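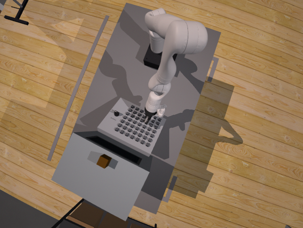

A simulated arm at work over a panel of key-like blocks, with a small cube resting on the cabinet nearby.

Write down what "done" means before you press run

I love simulation. I love that you can put an arm on a table at nine in the morning, change the table at ten, and have a whole new job for it by lunch. I have spent more evenings than I should admit watching a white arm reach for things in a room that doesn't exist, and I still lean forward in my chair when the fingers get close.

So please read what follows as coming from a fan. I want our field to have a shared, boring, written rule about how simulated tasks are reported, and I want it soon.

The rule I have in mind fits on one page. Every published result from a simulated manipulation task should come with a task sheet, written before the first scored trial, that says what the arm was asked to do, what counts as success, and what was allowed to change from one trial to the next. Three items. You could fill it in while the coffee brews.

Take a job as plain as moving a cube. Everybody thinks they know what that means. Does the cube have to end up inside a marked area, or just touch it? Does it have to be let go? For how long does it have to stay put? If the arm brushes a row of keys on the way past, is that a failure, a penalty, or nothing at all? I have asked these questions about published work and received three different answers from people on the same team, all of them friendly and all of them sure.

Our own group at Ketilsson had exactly this problem last December. We had a lovely success rate, 90 percent, and we were proud of it. Then a colleague preparing the release asked which version of the checker had produced it. The checker had been loosened partway through (for perfectly decent reasons, the old one was rejecting good placements when the cube came to rest at an angle) and the early trials had never been scored again. We went back and did it properly. The number moved. It wasn't a disaster, and the method was still good, but I remember how long it took to rebuild something we could have written down in a few minutes.

That was the week I started keeping task sheets, and I have become a bit of a bore about them since.

The objection I hear most is that standards slow down young fields. I understand the worry! Some of the best ideas I have seen came from people fooling around with a scene late at night, and I would hate for anyone to feel they need a form for that. They don't. Fool around all you like. The sheet is for the trials you plan to put in a table and show to other people. Once a number is going to be compared with somebody else's number, the reader needs to know what was being counted.

A second objection is that the code already says everything. Publish the code, the argument goes, and anyone can look up the success check. I am all for publishing the code. But I have read a lot of success checks, and they tell you what the program tested, with no word about what the authors meant. A tolerance of 3 centimeters in a config file might be a careful choice or a leftover from another project. When there is a sentence next to it in everyday English, a reader can spot the mismatch. So can the author, and in my experience it is usually the author who does.

Then there are the things that vary. This is the part I would push hardest on. Simulation lets us change the lights, the floor, the furniture and the starting pose for free, and that freedom is the best thing about it. It also makes it very easy to report a result over "randomized scenes" and leave the reader guessing. Was the lighting random? Hard shadows falling across a work surface can matter a great deal to a policy that works from camera views. Did the table turn, or only the objects on it? Did the arm always start in the same place? One line for each would do, along with the range used.

I had the pleasure of trying this with two other groups this summer. The people behind Pedar, a small open library of tabletop tasks, agreed to attach a sheet to every task they ship. The Idetti lab took a few of those tasks and ran them from the sheets alone, without writing to the authors. Where the sheet was clear, their setup matched. Where it was vague, they got stuck, and the sheet got fixed. Filling in a new one took about 30 minutes, most of it spent arguing happily over what counts as letting go of an object. I can't think of a better use of half an hour.

What I would like next is for the organizers of the Gendau workshop to ask for a sheet with every simulation entry. They needn't grade it. Just ask for it and post it beside the results. People copy what they see their neighbors doing, and a stack of good sheets would teach newcomers more than any guideline document I could write.

I would also keep the failures. If a trial ended because the physics blew up and the cube shot off through the floor, say so, and say whether it was counted. We have all quietly restarted one of those. I certainly have, and I'd have been glad of a box on a form asking me about it.

The template we use is plain text, and anyone who wants to take it and improve it should go right ahead. If your group has a better one, send it over and I'll switch.

Posted Wednesday, September 30, 2026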